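The Slow Art of Lining Up Clocks

My first week at Lurkex I was told I'd be working on "sync," and I nodded like I knew what that meant. I figured it was a meeting. It was a job, and it took up most of my August.

I should back up a little. Lurkex builds software that takes recordings of people doing ordinary household things with hand-held grippers and turns them into something a robot can learn from. My desk is in the tooling group, four of us in a room with bad blinds. We don't train the models. We make the stuff that sits between the recording and the training, and if we do it badly everybody downstream gets to suffer for it (they let us know, too, usually before lunch).

The main tool is called Cilura. You drop a session in one end, with the video from each gripper, the finger openings, and the motion data, and out the other end comes a nice tidy episode where every number belongs to the same moment. That's the plan, anyway. The trouble is that two grippers have two clocks, and two clocks never agree for long. One drifts a hair ahead, the other catches a hiccup, and by the end of a long take your left hand is living slightly in the past.

How slightly? The worst session I dug up that month was off by 70 milliseconds. I remember being pretty relaxed about that. It's less than a blink! Then Hanna Borkowska, who wrote most of the first version of Cilura, sat me down and had me step through a handoff with both tracks side by side. Right hand lets go, left hand takes hold. Except in the data the right hand let go first, and for a couple of steps the thing being handed over belonged to neither of them.

"Now imagine you're the policy," she said. "You just learned that things float."
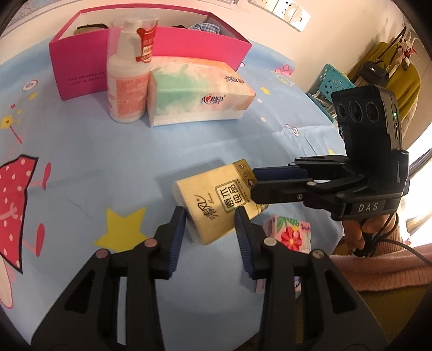 Soft things make it worse. With a wood block you get a nice sharp jump in the finger signal when the pads meet it, and you can use that jump to line everything up. Anything squishy gives you a long mushy slope instead, and where exactly did contact happen? Pick a spot. I picked a lot of spots that month, and I changed my mind about most of them.

What we had been doing was matching the clocks once, at the start of a session, and trusting them from there. What I wanted was to keep matching them the whole way through. So I wrote a thing that looks for moments both grippers ought to agree on, mostly motion that shows up in both views, and stretches one timeline gently until it fits the other. It's the same idea as nudging a record with your thumb. My first try was way too eager and found agreement everywhere. It lined up one person's reach with a totally different reach from the next try, and it reported very high confidence while doing it.

Amrit Wong fixed that, more or less by accident. He was building Itby, our little viewer, and he needed something to draw under the video, so he plotted the stretch I was applying over time. A good session was a nearly flat line. A bad one looked like a staircase that somebody had kicked. I'd been staring at summary scores for days, and there was my bug, in orange, in a corner of his window.

After that we put in a limit on how fast the stretch could change, and a plain old rule that says if the tool isn't sure, it flags the take and leaves it alone. I fought the second part a bit. I wanted it to handle everything! But a skipped take costs us some recording time, and a confidently wrong one ends up in a training run, where it's very hard to find again.

We reran the whole back catalog at the end of the month: 2,106 takes, overnight, on a machine that sounds like a hair dryer. I'd promised Hanna that 2,000 of them would come through clean — a number I pulled out of thin air, and she wrote it on the whiteboard anyway. We missed it. The flagged pile was bigger than I'd hoped, and plenty of it was long takes with a lot of folding, where both hands go still and there isn't much for the matcher to hold on to.

That's what I'm on now. Hanna thinks the motion sensors have enough wobble in them to help even when a hand looks still, and I've got a branch called fragkou, after the bakery downstairs, where I'm trying it out. Amrit has added a second line to his plot. It's green, and so far it's pretty wiggly.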